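The Nikthorpe Memory Book

I started making these after my uncle Erik's funeral, when we passed around a drugstore guest book and half the pages came home stuck together. People had written such good things in it, too! So the Nikthorpe is the book I wish we'd had that afternoon: a big, plain, lie-flat book for a funeral, a wake or a celebration of life, with room for whole stories and not just a signature.

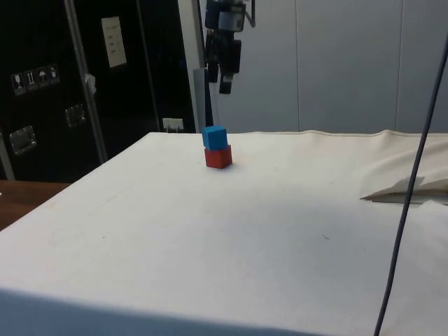 It has 124 pages of heavy cream paper (fountain pens are fine, I've tried several), and every spread has a wide margin for gluing in a snapshot or the printed obituary. There are two ribbon markers and a pocket inside the back cover for cards. The cover comes in gray, navy or dark green linen. I'll stamp a name and years on the front for free, so please check the spelling with somebody else in the family before you send it. I know how foggy that week is.
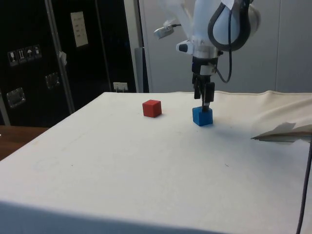

Mostafa Ashour does all the sewing and Mahmoud Benmoussa runs the stamping press, and between the three of us we've sent out nearly 4,000 books. Orders in by noon leave the same day, stamped or not. If the service is tomorrow, call me and we'll see what we can do!

The smaller version is the Alaoui, same paper, half the pages, nice for a graveside service. Refill pages fit the Edex post-bound edition only, not this one (I get asked a lot).

Item no. 515
Ships flat in a box you can keep it in
Pen not included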